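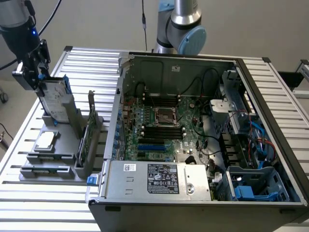

Blair Munro wrote in to say that any screwdriver is a good screwdriver if you own enough patience, and that he has built and taken apart every computer in his house with the one that came free with a bookshelf. I have been chewing on that since Wednesday, when his note arrived. I like Blair's notes, and I owe him a fair answer, so let me tell you about the Trorier precision driver set, which has been living on my bench since October and which I have come to be quite fond of, with a few grumbles.

First, what you get. It's a flat case about the size of a paperback, with a magnetic lid, a slim handle with a spinning cap, a short extension, and 41 bits standing up in a foam tray. There is also a pair of tweezers, and I will say right off that the tweezers are poor. The tips don't meet. I bent them back into line twice and then gave up and went on using my old ones, and you should plan on doing the same.

The handle, though! I have big hands and a touch of stiffness in the right thumb, and most small drivers feel to me like trying to write a letter with a toothpick. This one is thick enough at the bottom to get a proper grip on, then it narrows toward the cap so you can rest a fingertip there and roll it. The cap spins freely and quietly. My first set, years ago, had a cap that squeaked, and I didn't notice how much that bothered me until I had one that didn't.

I've used it on desktop cases mostly, plus two laptops, a kitchen scale, my sister's reading glasses, and a doorbell that I probably should have just replaced. For desktops you will spend nearly all of your time with the number 2 Phillips, and the one in this set fits snugly. It sits down in the screw head and stays there, even when you're leaning over the far side of a case and coming at it from a bad angle. The magnet is strong enough to carry a drive screw across the room (I tried it, walking slowly) but it won't yank loose screws up off the bench at you. I think they got that about right.

The extension is where I start to grumble. It wobbles. There is a bit of play where it meets the handle, and another bit where the bit goes in, and by the time you get down to the business end the tip is wandering around like a dog in a parking lot. For the standoffs at the back of a deep case you want a long, steady reach, and this doesn't give it to you. I ended up borrowing Theda Sperling's Arnberg, the old long-shafted one with the yellow handle, and I was a little sorry to give it back.

The bits themselves have held up well. I've rounded off exactly one, a tiny flat blade, and that was my own doing -- I used it to pry a battery cover, and I knew better while I was doing it. The box says they're good for 2,000 turns, and I don't know who sits there and checks a thing like that. The sizes are stamped on the side of each bit in letters so small that I have to take them over to the window. The Furano set I reviewed last spring had its sizes printed right on the tray beside each slot, nice and large, and I wish everybody would do that.

Now, back to Blair. He's right that patience goes a long way. A cheap driver and a calm afternoon will get most cases open. But I've also drilled out a stripped screw with my heart in my mouth and metal shavings headed for places they shouldn't go, and the driver that stripped it was a freebie very much like his. A good fit in the screw head is worth paying for, to my mind, and you can keep the patience as well.

If you only open a computer once every few years to blow the dust out, buy one decent number 2 Phillips with a long shaft and stop there. If you're the person your whole family calls, as I seem to be, the Trorier is a good set at a fair price and you'll use it on things you never expected to. Just keep your own tweezers.

Fiona MacLeish asked whether the case fits in a kitchen drawer. It does, Fiona, lying flat, but the lid pops open if you slam it.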